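The Cable Drawer and Other Sorrows
Speaker notes - evening talk, Gilmartin Hall, March

Before starting: water on the lectern, clicker in right pocket, sample ties in left pocket. Ask the back row if they can hear. Doors at 6, and they will still be coming in with their tea, so don't rush the opening.

OPENING

Good evening, everyone, and thank you so much for coming out to hear a man talk about leads. I mean that sincerely. When Bernardo Figueiredo rang to ask if I would do the March slot I told him I had one on hedges and one on cables, and there was a very long silence, and then he said, well, we had hedges last year.

(Pause. Let Bernardo have his wave.)

I'd like to begin with a question, and please be truthful with me. Hands up if you have, somewhere in your house, a drawer or a bag or an old biscuit tin full of leads. Keep them up. Now keep your hand up if you could tell me what every one of them belongs to.

(Most hands go down. If somebody keeps theirs up, ask what they do for a living. Last time it was a retired signalman, and he was lovely about it.)

HOW I GOT INTO THIS

Don't let this bit run over. The Droltasow version took 13 minutes and I never got to the end.

I spent a good part of my working life at Plilen, the repair shop down by the old bus depot, and for most of those years I was on the bench mending radios and kettles and the odd sewing machine. When the shop moved premises I was given the stockroom to clear, as I was the one with a van. I thought it would take an afternoon. Well! There were leads in the filing cabinet, leads in the sink, leads holding up a shelf. I counted them in the end, out of pure stubbornness, and there were 394. I still have the piece of paper.

Some of those had come in with a kettle in the days when my hair was brown. We had been buying new ones all that time, you see, and the old ones were three feet away in a heap we couldn't face.

(If they laugh, give them the story of the shelf. If not, go on.)

WHY WE KEEP THEM

I don't want anybody to feel told off this evening. We keep leads for decent reasons. They look useful, they cost money once, and there is always that small worry that you will throw one out in the morning and need it by teatime. My mother kept the flex from an iron that had gone to the tip before I was born, and I have it now, so you can see it runs in families.

The trouble is that black leads all look alike in a heap. You pull at one and four come with it. So you push the lot back in and shut the lid, and buy another.

THE TWO-BOX METHOD

Slow down here. This is what people write down.

You need two boxes, the same size if you can manage it, with low sides so you can get your hands in. Ordinary cardboard is fine. Put them next to each other on a table at a comfortable height, and do not, whatever the temptation, do this on the floor. I did it on the floor once and had to be helped up.

One box holds the muddle. The other holds only leads that are separate and coiled. Take hold of a plug and follow the lead back with your fingers, easing it out from under its neighbours. Don't tug. When it comes free, run it through your hand and feel for cracks or flat places, have a good look at the plug, and put anything damaged to one side for recycling. If it's sound, make your loops a bit bigger than your hand, let the lead turn the way it wants to, and lay it in the second box.

Then you do the next one. I find a cup of tea goes cold at just the right speed.

NEXT SLIDE

(Click. Give them time to look. Point out the right-hand box first, piled up to the rim, then the one coil in the left.)
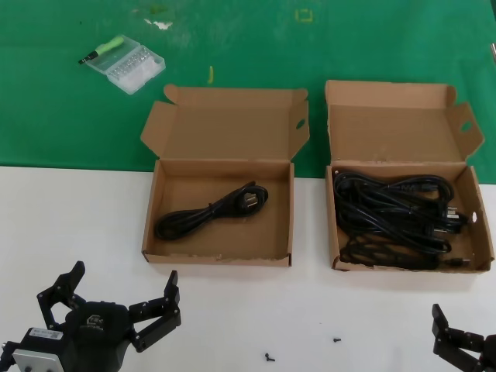
Slide 6: One coiled lead in the left-hand box, the tangle on the right.

I'm very fond of this slide, I must say. There is something cheering about a single lead lying in a box by itself with its two-pin plug sticking out of the loops. I know the other box looks dreadful next to it, but do look at the plug ends showing on the right side of the pile, because those are your friends. Start with an end you can see.

(Point out the screwdriver with the lime-green handle, lying on the case of bits. Say I'm happy to talk tools over the biscuits.)

LABELS AND TIES

Take the sample ties out of left pocket and pass them round. Ask for them back! I lost the whole set at Bisard.

Masking tape and a biro will do for labels. Fold the tape over the lead near the plug so it makes a little flag, and write what the lead is for in plain words. "Radio, back bedroom" is a good label. "Misc" is a wicked label and I have written it many times.

For ties, I like the soft fabric sort that wrap back on themselves. Rubber bands perish and go sticky. Please don't wind a lead tightly round its own plug, however neat it looks, as the bend by the plug is where they tend to go.

QUESTIONS

Likely ones: how long to keep a lead with no owner (I give mine 90 days in a marked envelope, my sister says that's soft), where to take the dead ones (leaflets by the door), and whether I do home visits (no, but thank you).

Thank Bernardo and whoever is on the urn. Remind them that next month is the talk on sharpening garden shears. Collect ties.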